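Rutherford changes how businesses dispose of office furniture

January 7, 2026

Businesses in Rutherford now need to sort used office furniture before it is picked up, under a revised bulky waste schedule that replaces the single flat rate. The new schedule covers desks, tables, seating, shelving, filing cabinets and partition screens from any property billed as commercial. Household pickups are handled under a separate schedule and stay as they were.

Furniture is divided into two classes. Class A is furniture that can be used again as it stands or after minor repair, such as a replaced caster or a tightened leg. Class B is everything else, including items with broken frames, missing load-bearing parts, water damage or fabric that has failed the burn label check. Class A items are collected at the reduced rate and passed to a reuse contractor. Class B items are charged by weight and go to the transfer station for metal recovery and disposal.

The reuse contract has been awarded to Cedeo, which already runs the city's scrap metal haul. Sorting software for the pickup requests is supplied by Zultik. The city's previous hauler will complete requests that were booked in December and will not take new ones.

Under the old rate, a business paid the same amount for a sound table as for a broken one, and both went into the same truck. A waste audit carried out before the contract was drafted found that furniture made up 11 percent of commercial bulky waste by weight. The audit did not record how much of it could have been reused. Loads were compacted at the curb, and condition could not be assessed at the transfer station.

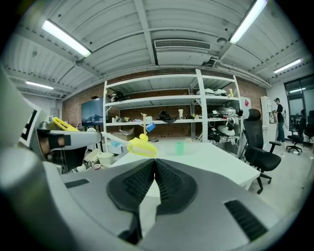 What counts as Class A

Tables and desks qualify if the top is sound, all legs or the base frame are present, and the piece stands level without support. Scratches, stains and cup rings do not move a table into Class B. Swollen or delaminated edges do. Height-adjustable desks must be submitted with the power supply and hand control, taped to the underside. Desks with a missing control are accepted as Class B only.

Chairs are assessed on the base, the gas lift, the seat and the back. A chair that sinks under load is Class B. Torn mesh is Class B where the tear reaches the edge of the frame, and Class A where it does not. Arm pads are ignored.

Shelving must be emptied before pickup. Bolted units can be left assembled if they fit through a standard single door, and otherwise need to be taken down, with the bolts bagged and tied to an upright. Cross braces must stay with the unit they came from. A unit submitted without its braces is treated as scrap, because the load rating no longer applies. Wall-mounted pegboard and panel storage count as building fixtures and are outside the schedule altogether.

Filing cabinets are accepted unlocked. Locked cabinets are refused at the curb, with no charge for the first visit.

How pickups are booked

A business submits a request through the commercial waste account page, listing each item by type and class. The form asks for one photograph of each item listed as Class A. The driver checks the items on arrival and may reclassify them. If an item is moved to Class B, the business can either accept the weight charge or withdraw the item before loading. Once an item is on the truck the class is final.

Requests can be combined across units in the same building, provided one account holder agrees to be billed. Property managers had asked for this during the comment period, mainly for buildings divided into small studios and workshops where a single tenant rarely has enough furniture to meet the minimum load. The earlier draft required a separate request from each tenant.

Items may also be dropped off at two sites, the transfer station and the Cedeo yard on Grester Road. Drop-off is free for Class A and charged at the weighbridge for Class B. Vehicles with a trailer must use the transfer station, as the Grester Road entrance has no turning space. 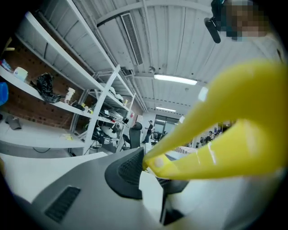
Office seating and metal shelving are both covered by the new schedule.

Resale and records

Class A furniture will be offered first to public schools and city departments, then to registered nonprofits, and then sold by the pallet. Cedeo keeps the proceeds of pallet sales and pays the city a fixed amount per ton collected. Chairs are sold with the manufacturer's label in place where one exists. Shelving is sold with a load rating only if the original plate is attached.

The contractor must report tonnage by class, the number of items reclassified by drivers, and the share of Class A furniture that is later scrapped. That last figure is intended to show whether the condition rules are set at the right level. If too much accepted furniture ends up as scrap, the rules for seating will be revised first, which is the category the audit report identified as hardest to assess by eye.

Transition period

For the first six months, businesses that list an item in the wrong class will receive a notice with no added fee. After that, a reclassification fee applies to each item. Accounts with two or more notices in the transition period will be sent the condition guide by mail.

Leased furniture is not affected unless the lease makes the tenant responsible for disposal. Electronic equipment, including monitors, printers and power strips attached to desks, must be removed before pickup and taken to the electronics counter at the transfer station. Cables left in desk trays will be treated as part of the desk and do not change its class.

The full schedule and the condition guide are posted on the commercial waste account page. Printed copies are held at the transfer station office.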